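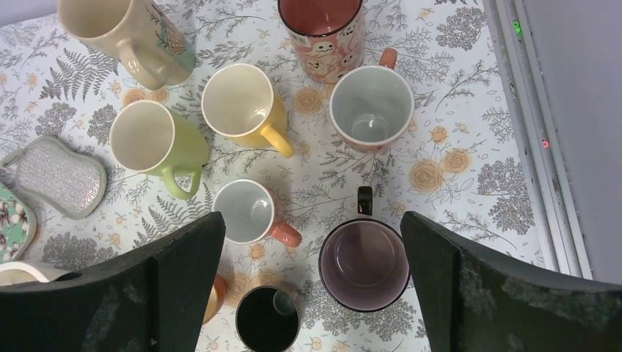 What does a robotics company show the public when it opens its doors for an afternoon? Cups, mostly, and a great deal of patience.

I had driven to Dillcombe expecting something with more menace in it. The invitation from Konura promised "a live demonstration of two-armed household manipulation," a phrase that suggests at least a small chance of property damage. There was a parking lot with hand-lettered signs, a folding table of name tags, and a coffee urn that took longer to master than anything else I touched that day. Then there was the hallway, where we were asked to wait until the people ahead of us had finished looking at crockery.

Konura has been at this for 4 years. It has 16 employees, one of whom gave us the safety talk, which came down to keeping our hands and scarves to ourselves. The company does not make arms. It writes the software that tells arms what to do, a package called Jilleo, and it would like Jilleo to be able to clear up after dinner. Anybody who lives with other people will see the market at once.

The trouble with clearing up after dinner, our guide explained, is that no two kitchens own the same mug. A factory robot can spend its life picking up one part from one spot. A kitchen robot has to face the cup from the bank, the cup from the aunt, and the cup that came with the chocolate egg in it. So the company buys its crockery at yard sales and thrift stores, the uglier the better. The shelf in the hallway held 313 mugs, each with a number on its base and a line in a spreadsheet. I found two I used to own.

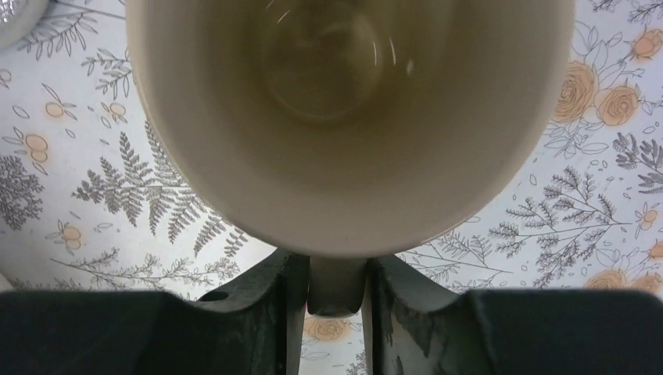 I have always picked up a mug the way everyone does, which is to say while thinking about something else. It was humbling to hear this broken down into a list of problems. A cup can be taken by the rim, by the body, or by the handle, and each choice has its supporters at Konura, some of them heated. For the cream mug, it was the handle, squeezed between two dark fingers with the open mouth of the cup just beyond them. Seen from straight overhead, a handle is a stubby little tab, and I began to feel some sympathy for any machine that has to work out that this is the part you hold. The fingers had scuffs on them. I took that as a sign of experience.

The crowd, packed in behind a strip of yellow tape, went through the stages you would expect. First came the phones. Then came the whispering, then a long quiet in which grown adults leaned in toward a tablecloth with roses on it. A child near me asked whether the robot got to have a drink afterward. Our guide said no, in the voice of someone who had been asked before.

Jilleo keeps a record of every attempt, good or bad. The figure on the lobby screen when I arrived was 3,355, and I was told that the bad ones are often the more useful. I have tried this argument at home about my own dishwashing. It went over poorly.

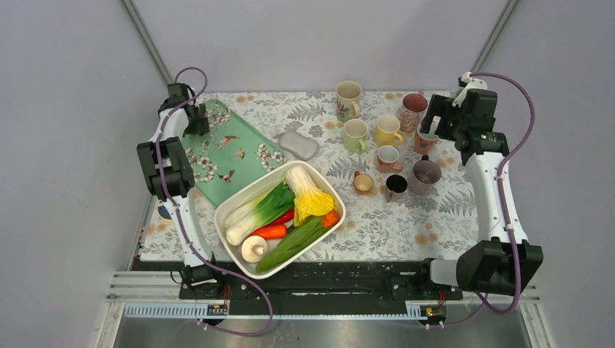 *Both arms over the table in Dillcombe, with mugs at the back and a tub of vegetables up front.*

The vegetables belong to a second project, named Wei, and they got less attention than they deserved. Wei is meant to handle the start of dinner, as Jilleo is meant to handle the end of it. A leek, I learned, is a serious customer. It is stiff at one end and floppy at the other, and a plan that suits the white part is no help with the leaves. The napa cabbage has its own reputation in the building. I asked when the two projects would meet in the middle and cook something, and was told that the middle was a separate budget.

I pressed a little on the question of when any of this might turn up in a home. The answer involved the words "pilot" and "partners" and a careful look at the floor. A rental kitchen comes first, possibly next January, with somebody standing by. Price was not discussed. Neither was who loads the dishwasher, which in my house is the only part of the job anyone has ever fought over.

Before leaving, we were invited to fill out a comment card and, if we wished, to donate a mug. There was a cardboard box for them by the door. I had one in the car, a brown thing with a chipped lip and the name of a defunct muffler shop on it, and I went back out to the lot and got it.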